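INTRO TO OPERATIONS – UNIT 6 NOTES
Layout, flow and the bench

Instructor: Hema Rai
Read before section. Bring the Galar worksheet, filled in, pencil is fine.

Where we left off: throughput, cycle time, Little's Law. If Little's Law is still fuzzy go back to the Unit 5 notes, second page. You need it today.

1. Four kinds of layout

Fixed position – product stays put, people and tools come to it. Ships, houses, big generators.

Process layout – like machines grouped together. All the saws here, all the drills there. Flexible. Lots of walking, lots of waiting, jobs pile up between departments.

Product layout – the line. Steps in order, each station does one thing. Fast and cheap per unit if volume is high. Painful when the product changes.

Cell layout – small group of different machines set close together, one family of parts. Usually a U. Somewhere between the last two.

Most real shops are a mix. On the exam say which one is dominant and why, don't just write "hybrid".

2. The Galar case

Galar makes door hardware. Old layout was process: stamping, finishing, assembly, packing, each in its own room. A hinge set traveled 2,400 feet from raw stock to the box. Touch time was tiny compared to that, nearly everything else was moving and waiting.

After the change – three cells, one per product family. Travel distance dropped to 412 feet. Same people, same machines except one older press that couldn't be moved (bolted to its own foundation, see the floor plan in the packet).

What to notice:
Batch size went from 300 to 40. The move didn't do this by itself, managment had to decide it. But small batches were hopeless when every batch meant a cart ride across the building.
WIP fell. By Little's Law, if throughput holds steady then flow time falls in the same proportion. Work it through on the worksheet, part b.
The old press is now a shared resource. All three cells send parts to it. So there's still one queue, and it's the queue everybody argues about.

Discussion – would you buy each cell its own press? What would you need to know first? Utilization, setup time, cost of the floor space, what the next product family looks like. "It depends" gets half credit at best.

3. From the floor to the bench

Same ideas, smaller scale. A single work station has a layout too. Distances are in inches and you pay for them every cycle.

Normal reach zone: what you cover with the elbow close to the body, forearm swinging. Maximum reach zone: arm stretched out from the shoulder. Parts used every cycle go in the first. Parts used now and then can go in the second. Anything past that should be off the bench or on a shelf.
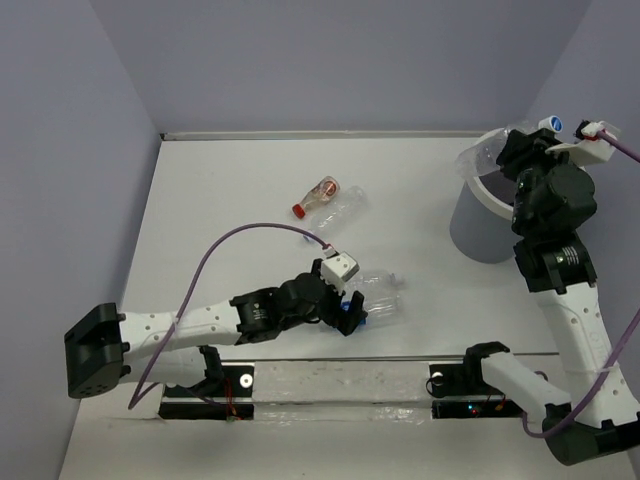 Draw both zones on paper before you place a single bin. Two arcs for each hand, and the arcs overlap in front of the body. The overlap is where the actual joining, screwing, folding etc. should happen. Students always put the parts tray there. Don't, it's the best spot on the bench and you've filled it with storage.

Other rules for the bench, from lecture:
Fixed place for every tool and part. Searching is waste even when it's two seconds.
Both hands should start and finish together where the job allows it. One hand used as a clamp = get a fixture.
Slide things, don't lift them, if the surface lets you.
Height: elbow height for light work, lower for heavy, higher for fine work.
Light on the work, not in the eyes.

These are old rules, motion study, early 1900s. They hold up pretty well. Where they get people in trouble is when someone uses them to push the pace with no rest built in. We come back to this in Unit 9 under job design, with the Totent reading.

4. Line balancing, quick version

Takt time = available time / demand.
Minimum number of stations = total task time / takt time, round UP.
Efficiency = total task time / (stations used x cycle time).

Procedure: list tasks, draw precedence, assign the longest eligible task that fits, repeat untill you run out of tasks. The longest-task rule is a heuristic, it won't always give the best answer. Fine for this course.

Common mistake – rounding takt before dividing. Keep the decimals till the end.
Other common mistake – assigning a task before its predecessor. Check the arrows.

5. For section

Worksheet parts a through d. Part e optional.
Read Salian (packet, short) and come with one thing you disagree with.
Bench sketch, one page, any task you do at home: packing lunch, wrapping a gift, fixing a bike tire. Mark the zones. Mark where each item sits now and where you'd move it. No need for neat drawing, need labels.

The Grosar case moves to January, skip it for now. Line balancing problem set is still due with the worksheet.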